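Club News: Getting Ready for the Planberg Loop

July 21, 2018

Hello again, runners and walkers and everybody who mostly comes for the pancakes! I have a long list of things to tell you this month, so get yourself something cold to drink and settle in.

First of all, registration for the Planberg Loop is open, and if you've been going back and forth on it since spring, I'd love to see you sign up. The race is in November, which sounds far off until you sit down with a training plan and start crossing off weeks. We're using a 16-week plan again, with the long run building up slowly to 12 miles, and an easy week whenever your legs start to complain.

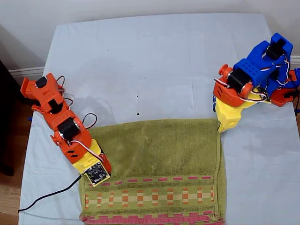
An orange 3D-printed arm on the covered table.

Ginette Dufour is leading the beginners again (she had 19 of them last year, and most are still running with us, which makes me very happy). Her group meets at the Tulthorpe trailhead at 7 in the morning while the heat lasts. Please bring your own water, as the fountain by the parking lot is still broken and the town hasn't given us a date for fixing it.

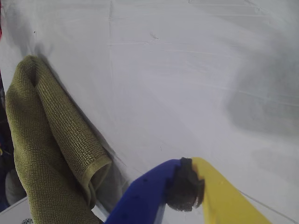
A word about hot weather

I know I go on about this every July, but please slow down! I went out last week at my usual pace, feeling very pleased with myself, and by mile 2 I was walking in the shade of somebody's hedge. Start earlier than you think you need to, drink before you're thirsty, and wear a hat you don't mind ruining. Koen Van Acker swears by
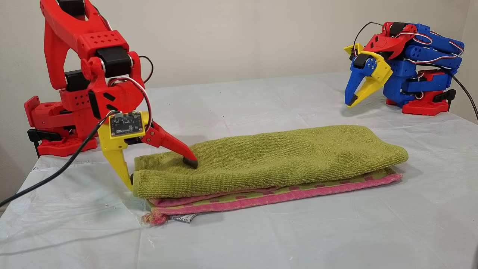 a wet bandana tucked under the cap, and I've come around to it after making fun of him for two summers. It drips down your back a little, but on the long climb past Maurya Farm you won't mind one bit.

If you'd like some company on that climb, Yamila Herrera does hill repeats there most weeks and is glad to have people along at any speed. Go easy on the way down, where the gravel is

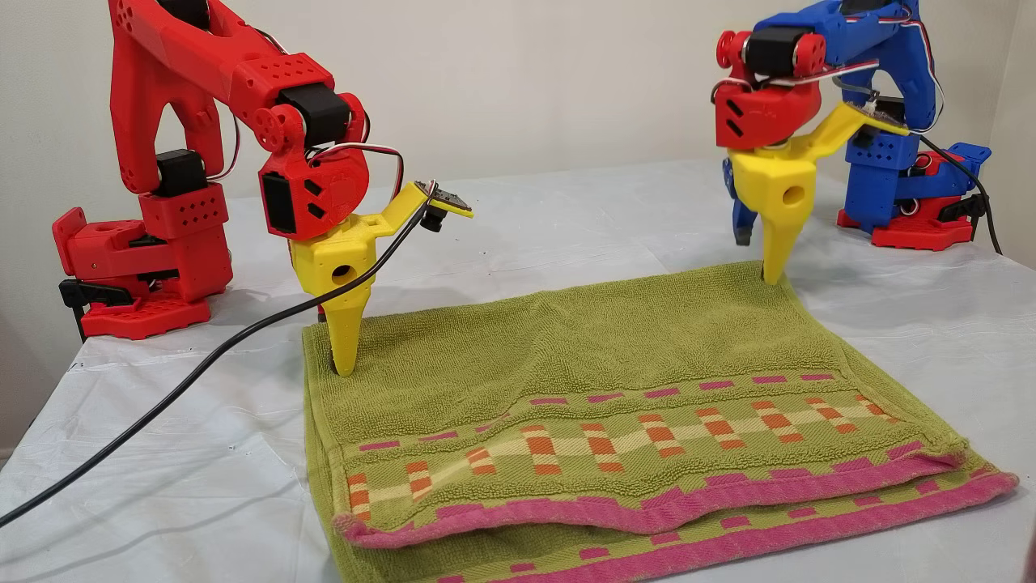
still soft from the culvert work, and keep to the left side until you're past the gate. Frans Van Hecke turned an ankle there in June. He's back to walking now and hopes to be jogging by the end of August, and he says thank you for all the casseroles.

Shirt sizes for the race team go to Geert Hermans, please, and do it soon, as he'd like to place the order before he leaves on vacation.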